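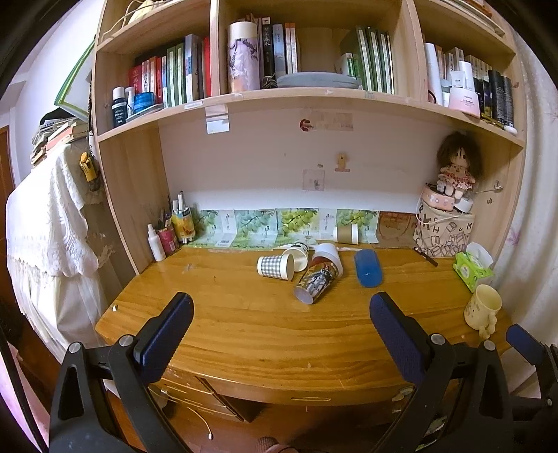 Page 2 of 5

Zerkside Learning Center
Workplace and Study Area Inspection Checklist
Form 10 — Desks, Shared Surfaces and Supplies

Area: Craft and Reading Room, Desk 283
Date of inspection: 19th August
Inspected by: Nomvula Maluleke
Second reader: Edvin Öberg
Copy to: Unathi Ntuli, Room Supervisor

Ratings used on this page: S (satisfactory), A (attention needed, may remain in use), U (unsatisfactory, withdraw from use), N/A (not applicable). Comments are required for every A and every U. Comments against an S are optional but should be kept short.

Section C. Desk surface and working space

C1. Working space at the front of the desk is clear of stored items.
Rating: S
Comment: Front half clear. The supplies are kept toward the middle and back, as the room plan requires.

C2. Top surface is free of splinters, lifting edges and sticky residue.
Rating: S
Comment: Wooden top checked by hand along the front edge and both sides. The glossy finish is to be cleaned with a damp cloth only. Solvent cleaners are not approved for this room.

C3. Desk stands level and does not rock under hand pressure.
Rating: S

C4. Drinking vessels are upright, or have been removed after use.
Rating: A
Comment: Four paper cups were on their sides near the middle of the desk: one in blue and white gingham, one plain white, one with a dark illustrated pattern, and one white with a red inner rim. A further cup, brown, was upright at the back near the wall. Cups lying down can roll onto the floor and become a slip hazard. Cups for craft use are to be stacked or stood upright at the end of each session. Cups that have held a drink go in the bin.

C5. Craft cups and drinking cups can be told apart.
Rating: A
Comment: None of the cups carries a label that the inspector could identify as a craft mark. This was raised in the previous report and remains open. Ms. Ntuli to decide on a marking method and inform session leaders in writing.

C6. Small containers are closed and their contents known.
Rating: A
Comment: One bright blue translucent oval item beside the cups, to the right. It has the appearance of a soap case or small plastic container. Owner not established at the time of inspection. To be claimed or moved to the lost property shelf.

Section D. Liquids and sprays

D1. Spray bottles are labeled with contents and date of filling.
Rating: A
Comment: White spray bottle in the back left corner. The inspector was not satisfied that the contents could be confirmed by a person new to the room. Refill label to be applied on the side facing the user. Until this is done the bottle is to be treated as cleaning product and kept away from food and drink.

D2. Sprays are stored out of reach of unsupervised younger visitors.
Rating: A
Comment: The back corner of a desk does not meet this standard during family sessions. The bottle should go to the Fenatlow cabinet before such sessions begin. At other times the present position is acceptable.

D3. Spills kit is available in the room.
Rating: S
Comment: Kit in place by the door. Seal intact.

Section E. Writing and cutting tools

E1. Pens and pencils are kept in holders.
Rating: A
Comment: Two holders in use at the back left, one red and white and one yellow and blue, both stable on the desk. One black-capped pen was lying loose at the right side of the back edge. Return to holder.

E2. Scissors and craft knives are signed out through the Xaba tool register.
Rating: S
Comment: Register reviewed with Busisiwe Visser. All entries closed.

Section F. Wall, paper and display material

F1. Paper fixed to the wall is secure and does not overhang the working area.
Rating: S
Comment: Row of printed sheets taped along the base of the wall, with green leaf and grape-vine illustrations. Tape holding. Sheets to be rechecked in October, when the heating is turned on and the tape in this room tends to dry out.

F2. Loose or propped display items are stable.
Rating: A
Comment: A brown paper sheet bearing a faint drawing is propped against the wall to the right of the taped row. It should be fixed at the top or laid flat in the drawing tray. The drawing may belong to a participant and must not be discarded without asking.

F3. No display paper within the marked distance of a heat source or socket.
Rating: S

Section G. Bags and storage

G1. Bags on desks are storage bags only and are positioned at the back.
Rating: S
Comment: Beige canvas storage bag with black lettering in the back right corner. Position accepted. Personal bags remain subject to the cloakroom rule.

G2. Storage bags are not overfilled and can be lifted with one hand.
Rating: S
Comment: Lifted and replaced by the inspector.

Actions arising from this page

1. Stand or stack craft cups and dispose of used ones. Session leader, same day.
2. Agree a mark for craft cups (C5). U. Ntuli.
3. Label the spray bottle and confirm the cabinet arrangement (D1, D2). B. Visser.
4. Identify the owner of the blue item (C6). Front desk.
5. Return the pen and secure the brown sheet (E1, F2). Session leader.

Reader's note (E. Öberg): Ratings agreed. I considered whether C4 should be marked U and concluded that A is correct — the desk may stay in use while the cups are dealt with. If the same comment appears at the next inspection the item should be raised to U and reported to Nobuhle Mthembu under the Drestov procedure.

Floor, lighting and exits for this room are recorded on page 3.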